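Hi all, a quick update on the Wadance lunch project, covering the stretch up to 13th February.

First the good news: we're up to 600 lunches, and the Eltodia kitchen has stopped running out of rice before the last route goes out (hooray!). Your grant paid for the second stove and it's been going 5 days a week since it went in. I still owe you the receipt for the hose, sorry, it's coming. 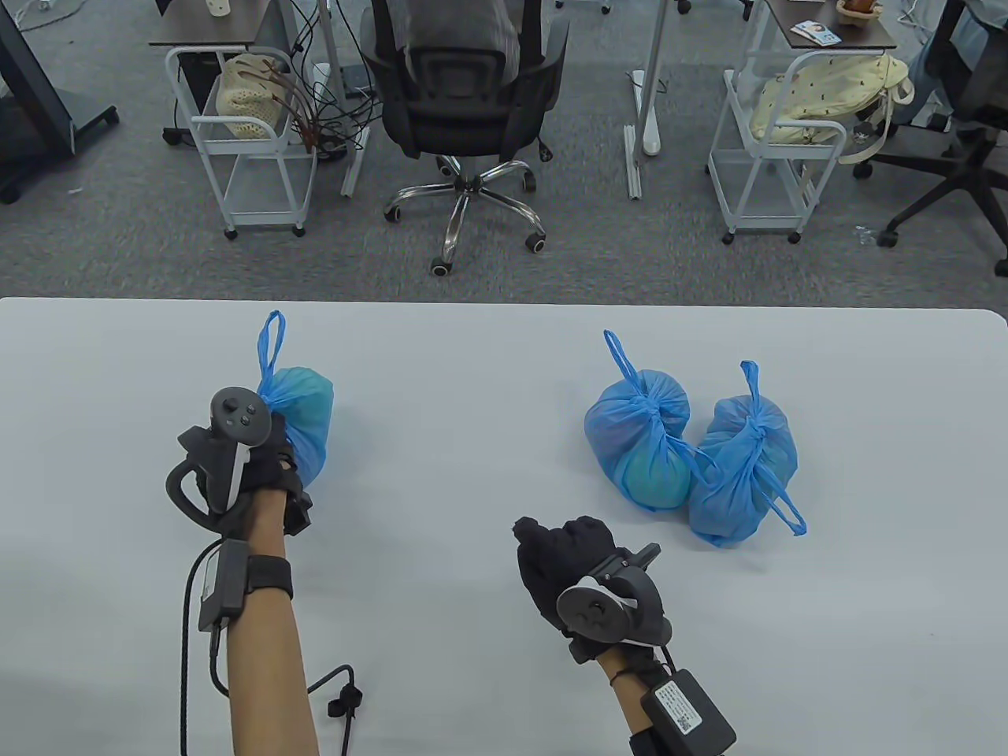
Packing is where I'd like to spend what's left of the money. We tried paper sacks on the Kaufmann Street route and the handles tore on the stairs, so I'd go for thin plastic bags, knotted at the top with a loop left sticking up, like the light blue one, which you can grab with one hand while the other is on the doorbell. Bralodex quoted us for 12 cartons and I think that'll see us through to August.

The not so good: 19 people are still on the waiting list, mostly out past the rail yard, and we can't reach them until we have another driver. I've put up flyers and I'll let you know who bites!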